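Hi Finbarr,

March 29, 2026, and I owe you an update on the Nustness winter bedding project, so I'll skip the throat-clearing. We've now handed out 132 quilts and blankets in Nastatbridge and the farms out toward Harnitz, up from 49 when I last wrote in November. I'm thrilled! 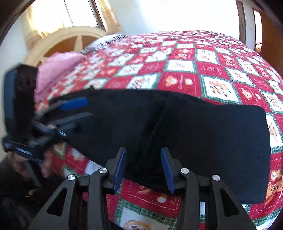 Money first, I know you'll ask. There's $805 left from the grant, and most of it is spoken for - the batting order from Mac Mathúna went up in price again and I'd like to get it in before summer. Igor Żak has been doing the deliveries in his own car and I finally talked him into claiming gas (he'd been tearing up the forms).

The slow part is still washing and mending. We have 10 quilts waiting on new binding, and the big machine at the laundromat was down for most of the month, so the pile got ahead of us. Igor thinks we should stop taking king sizes altogether. I'm not there yet, but he may wear me down. 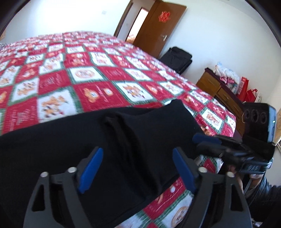 *Patchwork quilt in red, white and green, with gingerbread figures and bears on the white squares.*

People ask for the cheerful ones by far the most, even in spring, so I'd love to put a bit more toward printed cotton next round. Could you let me know if that needs a new budget line, or can I just move it over from thread and notions?

Receipts are coming in a separate envelope.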